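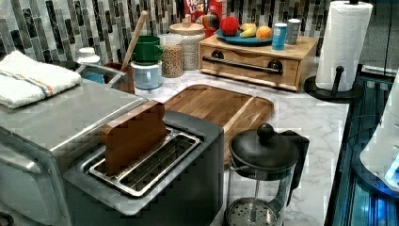

Ich werde öfter gefragt, wie mein Arbeitstag aussieht, seit bei uns ein Roboterarm in der Küche hängt. Ich schreibe das mal in ein paar Posts auf. Wer nur wissen will, ob jemand gekündigt wurde: nein. Der Rest ist etwas länger.

Zur Einordnung: Ich bin gelernter Hauswirtschafter und arbeite bei Mudik. Wir erproben Handgriffe für Teeküchen und Frühstücksräume. Früher hieß das, Abläufe aufschreiben und Leute einarbeiten. Heute heißt es, dieselben Abläufe einem Greifer beizubringen.

Die Übungsküche ist eine Arbeitsplatte mit dem, was man morgens braucht. Toaster, Ofen, French Press, Brotkasten mit Schublade, Küchenrolle, Gläser mit Vorräten. Das Obst ist Spielzeug, die Toastscheibe auch. Echte Scheiben krümeln, und nach dem fünften Versuch sieht keine mehr aus wie die erste.

Wir sind elf Leute im Haus, drei davon arbeiten direkt an der Küche: Elvira Carhuamaca, Pieter Timmermans und ich. Elvira kommt aus der Großküche, Pieter aus der Instandhaltung. Programmieren konnte von uns am Anfang keiner, und richtig kann es bis heute auch nur Pieter.

Eine typische Aufgabe: Scheibe aus dem Toaster nehmen und auf das Schneidebrett legen. Ein Mensch denkt darüber nicht nach. Wir haben dafür eine Liste mit 23 Punkten, vom Anfahren bis zum Loslassen. Beim Schreiben habe ich gemerkt, wie wenig ich über meine eigenen Hände weiß.

Zum Beispiel greift man eine Toastscheibe fast nie mittig. Man nimmt sie an der Ecke, kippt sie leicht und zieht dann. Elvira hat das sofort gesehen, die Ingenieure von Varkier nicht. Seitdem sitzt sie bei den Planungsterminen mit am Tisch. Vorher bekam sie nur das Protokoll.

Das ist für mich die größte Veränderung. Das Wissen der Leute, die den Handgriff jahrelang gemacht haben, war vorher nirgends notiert und wurde auch nicht bezahlt. Jetzt wird danach gefragt. Beim Bezahlen sind wir noch dran.

Was dazugekommen ist: Warten. Der Arm fährt langsam, wenn jemand im Raum ist, und das ist richtig so. Aber man steht viel herum und schaut zu. Mir tun abends nicht mehr die Handgelenke weh, dafür der Rücken vom Stehen. Nach langem Hin und Her haben wir zwei Stehhilfen bekommen.

Dazugekommen ist auch das Zurückräumen. Nach jedem Durchgang kommt alles wieder an seinen Platz. Banane in die Mitte, Schublade zu, Handtuch zurück auf den Ofen. Das macht weiterhin ein Mensch, und im Projektplan stand dafür anfangs keine Minute.
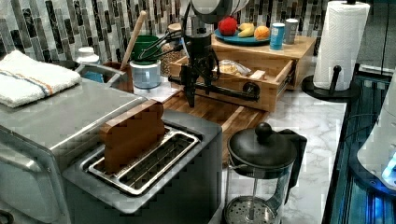
Schubladen sind ein Kapitel für sich. Der Brotkasten hat einen langen Griff, den man gut zu fassen bekommt. Schwierig ist, wie weit man zieht. Zu kurz, und man kommt nicht an die Tüte. Zu weit, und das Ding kippt nach vorn. Wir haben dafür ungefähr zwei Wochen gebraucht.

Und dann die Tüte. Durchsichtiges Plastik ist für Kameras unangenehm, es spiegelt und ändert bei jedem Anfassen die Form. Ich mache so etwas nebenbei, während ich mit jemandem rede. Für den Arm ist es eine eigene Aufgabe mit eigenem Zeitplan.

Was weggefallen ist: die Frühschicht um halb sechs. Die Durchgänge beginnen um acht. Für Sheyla Huamán, die zwei Kinder in der Grundschule hat, war das der Grund, überhaupt zu uns zu wechseln. Mir fehlt der Frühzuschlag, das sage ich auch offen. Netto merkt man das.

Weggefallen ist außerdem ein Teil der Gespräche. In der alten Küche hat man beim Spülen geredet. Jetzt sitzt einer am Bildschirm, einer steht am Notaus und einer räumt. Wir haben uns angewöhnt, nach dem letzten Durchgang vor dem Mittag alles auszuschalten und zusammen zu essen. Das steht in keinem Plan, läuft aber.

Zur Angst um die Stellen: Die gab es, und bei manchen gibt es sie noch. Dilruba Siriwardena aus dem Betriebsrat hat durchgesetzt, dass jede neue Aufgabe für den Arm vorher mit uns besprochen wird. Nicht jede Besprechung bringt etwas. Aber es weiß jetzt jeder, was als Nächstes kommt, und das nimmt viel vom Flurfunk.

Ob das Ganze einmal in echten Frühstücksräumen läuft, kann ich nicht sagen. Der Kunde, Arango, rechnet eher mit einzelnen Handgriffen als mit einer Küche ohne Personal. Einräumen, abräumen, Brot holen. Nach allem, was ich jeden Tag sehe, halte ich das für realistisch.

Noch zu einer Frage aus den Kommentaren: Ja, man kann das ohne Studium machen. Ich hatte eine interne Schulung und danach viel Übung mit Pieter. Wichtig ist, dass man genau hinschaut und Abläufe so aufschreiben kann, dass ein anderer sie versteht. Das lernt man in der Hauswirtschaft ziemlich gut.

Nächste Woche ist die French Press dran, Deckel abnehmen und wieder aufsetzen. Elvira hat schon angefangen, die Liste zu schreiben. Wenn es etwas Neues gibt, hänge ich es hier an.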